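Home Stories Archive Submit Contact

The Handling Rules

Rule 7 was the one Lawal Tijani loved best, and he had written it himself on the bus through Zarkville: the arm shall take hold of a thing where a careful person would.

"A careful person!" he told the room, waving the draft. Wiruren had 86 rules by then, and most of them were numbers (force, speed, the space between one arm and another). He loved those too. But this one you could test by watching, and he pulled his stool up to the headphones bench at Rultel with his pencil already out.

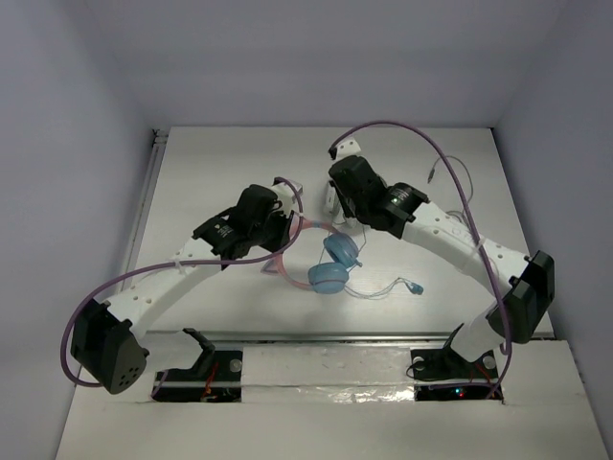
Two arms, one headset, and Rule 7 still in pencil.

Headphones were a wonderful choice, he thought. They had a stiff part and a soft part and a part that trailed off across the table looking for trouble. A cup cushion would forgive you once or twice, but a cord never would. He wrote "cords count as part of the object" in the margin, underlined it, and then wondered about two objects side by side. Did the rule cover the neighbor? It had to! If you reach for one headset, you owe something to the other.

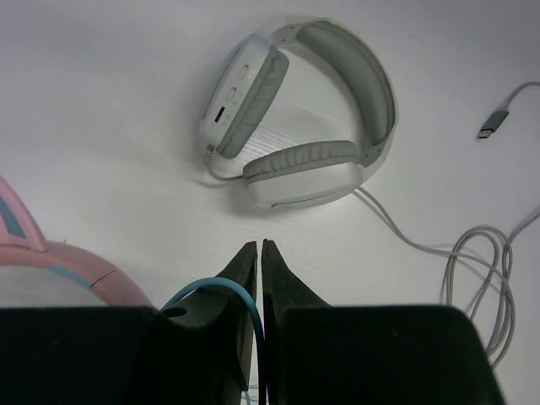
Babalola wanted to know, over the speaker, how anyone was supposed to measure what was owed to a neighbor. Give me a distance, the voice went on, or give me a list, but don't give me manners.

Lawal laughed out loud. Manners was exactly the word, and he wrote it down. Then, being fair, he wrote a list under it: firm parts first, cushions last, cords never, and stop if anything moves that you didn't mean to move. It came to 17 words more than he'd hoped, and he didn't mind at all. He read it back with his eyes on the wrist view, where the fingers had the band between them. 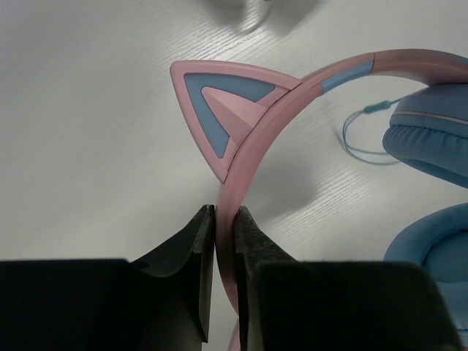 Fine, said Babalola after a while, but put "firm parts first" at the top, and say who decides what's firm.

So he moved it to the top. The draft was on page 357 of the big binder, between two tables of limits, and he had to write small to fit the new line in. Whoever sets up the bench decides, he wrote, and signs for it before the arm moves. Then he turned to a clean sheet and started on Rule 8, the one about letting go.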